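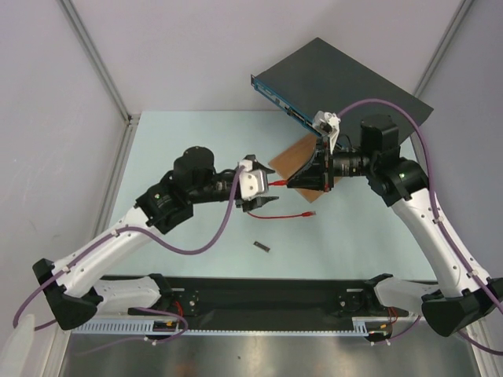
One arm holds the red patch cable and the other holds the switch at the Brollow Technical College robotics lab.

**Student robot team takes on the server closet, one cable at a time**

Tue 24 December
By Brollow Courier staff
4 min read

A student team at Brollow Technical College says it has taught a pair of robot arms to plug a network cable into a switch, a job most office workers have done under a desk without giving it much thought. Whether the arms can do it often enough to matter is still an open question, and the team's own numbers don't settle it.

The project, called Tododari, is the robotics club's entry in the Skullimano Challenge, a student contest to be held in May. Teams have to pick a small maintenance task from a real workplace and get a machine to finish it with no one touching the controls. The Brollow students picked patching: take hold of a network cable, bring the plug to the right port, and push until it clicks.

In a club newsletter this month the team called the work "a first step toward the self-repairing data center." That is a lot to hang on one cable.

The club said the arms have made 3,426 attempts so far, most of them practice runs with a student steering. It has given a success rate only for the last batch of 90 attempts, all made without steering, in which it says the plug was fully seated in 48. The newsletter described this as "better than half." It is, by three.

The same newsletter left out what happened in the other 42. Asked by email, the club replied that most were near misses, with the plug at the mouth of the port but turned the wrong way or not pushed in far enough. A few ended with the cable dropped. The club did not break the figures down any further and said it had not kept that kind of record before the fall term.

There is also the matter of what counts as an attempt. Under the club's rules, a run starts with the switch and the cable already within reach of the arms. A student sets them out, backs away and starts the clock. Nothing has to be found in a crowded rack, there are no other cables to push aside, and no one has labeled a port wrong. Anyone who has opened the door of a school wiring closet will know how far that is from the usual state of things.

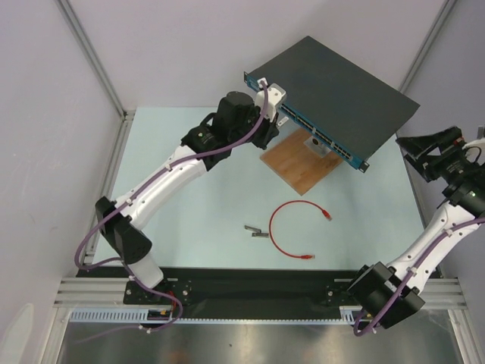 The switch on its wooden board, with the patch cable on the work surface in front of it.

The club's answer is that everyone starts somewhere, and that is fair. Cables are a hard thing for robots to handle. They bend, they spring back, and they don't lie the same way twice. A plug has to go in straight and the right way up. Using one arm to handle the switch and the other to handle the cable is a sensible way for students to learn how two machines can share a job.

But the contest will ask for more than has been shown. According to the Skullimano rules posted at the college, each team gets six runs in front of the judges, on equipment the team has not worked with before. The ports may be in a different place and the cable may be longer. The Brollow team has so far practiced with its own switch on its own table, and the club confirmed that it has not yet tested the system on anything else. It plans to start after the winter break.

Then there is money. The lab space in the Hrubý building is paid for by the college through the end of the school year, and the club has asked for another year on the strength of its results. The request describes Tododari as having "clear commercial interest." No company is named in it, and the club declined to say whether one has been in touch.

A separate line in the request says the project could "cut technician callouts on campus." The college's computer services office, which would be the one sending out those technicians, said it had not been consulted. It added that swapping a patch cable takes its staff a minute or two, and that most of the time on a callout goes into finding out which cable is the problem. Tododari doesn't try to do that part.

None of this makes it a poor student project. The students in the club have learned to set up the arms, write the software and keep them running between classes, and several have built course credit around it. The claims in the newsletter and the funding request are another matter, and the college would do well to ask for a full set of results before it signs off on a second year.

The club says it will hold an open session in the Hrubý building before the May contest, with unsteered runs on a borrowed switch. It has not set a date. A decision on the space is expected in the spring term.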